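Larkmont Rehearsal Services Pilot
Interim Progress Report to the Stesard Fund
Reporting period ending February
Prepared by Dale Fraser, Program Manager

1. Purpose of this report

Under the terms of the grant, Larkmont is required to report at the midpoint of the pilot on the condition of the equipment, the work completed to date, and any changes proposed for the second half. The pilot concerns the Dredness two-arm tabletop kit, which the Fund agreed to support for evaluation as a possible aid in setting up and resetting rehearsal stations. The question before us is whether the kit, as sold, is suitable for purchase by music schools and small venues.

2. Equipment and installation

The kit was delivered complete except for one set of cable ties and a printed copy of the calibration guide, both of which the supplier sent on request. Assembly took two working days. The supplier's instructions allow one day, and we recommend that future buyers plan for two. The mounting beam had to be leveled a second time after the first week, when the left arm was found to be reaching lower than the right.

Réjean Doucette has served as technical lead since installation. He has also written a short daily checklist covering the clamps, the camera connectors and the cable runs. It takes less than ten minutes and has been followed on every working day of the period.

3. Work completed

The work plan calls for 500 recorded trials under the guidance of an operator. At the close of the period, 216 trials had been completed and accepted. A trial is accepted when both camera recordings are complete and the operator's notes have been filed. Of the accepted trials, 163 ended with every item in its assigned place. The remainder were stopped by the operator or ended with at least one item out of place.

Sheet music accounts for most of the difficulty. Single sheets slide on the tabletop, and the gripper fingers supplied with the kit are too thick to lift a page without first moving it to an edge. Performance improved once operators began to bring the page over the side of the table before closing the fingers. The page-holder rods on the music stand are a related problem. They must be swung aside and returned, and the arm that holds the page cannot also move the rod, so both arms are needed at once.

Handling of the microphone stand has been more reliable. The heavy base gives the gripper a steady object to work against, and the operators report few concerns. Work with the tripod feet of the music stand has been limited to small adjustments of position.

4. Assessment of the product to date

The arms have performed well mechanically. No joint has been replaced, and there has been no unplanned stop of longer than one hour. The software is adequate for trained staff but would be hard going for a school without technical support. Error messages are given as codes only, and the code list supplied with the kit does not match the installed version. We have raised this with the supplier and await a corrected list.

Cable routing remains our main concern. The camera cables are long enough for full reach but leave slack near the base of each arm. We have asked whether shorter cables or a fixed guide can be offered as an option.

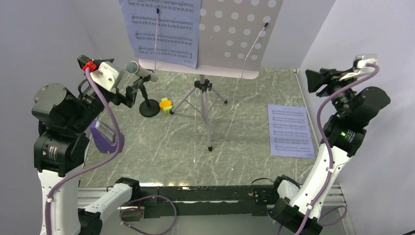
Figure 1. Rehearsal station layout with music stand, sheet music and desktop microphone, between the two arms of the kit.

5. Budget

Spending is within the approved amount in all categories. One unplanned purchase was made, a set of thin replacement finger pads at a cost of $500, charged to the supplies line. The pads have not yet been used in recorded trials. No transfer between categories is requested.

6. Plans for the second half

The remaining trials will be carried out in the same room and with the same operators. We propose two changes. The first is to run a separate group of page-handling trials with the thin pads, so that results can be compared with the standard fingers. The second is a short visit to the Montes site, where staff who have had no part in the pilot will attempt assembly using only the supplier's printed instructions. Mr. Doucette will attend as an observer.

The Fund's written approval of both changes is requested before the next reporting period begins. The trial log and the daily checklists are available for review at the Larkmont office.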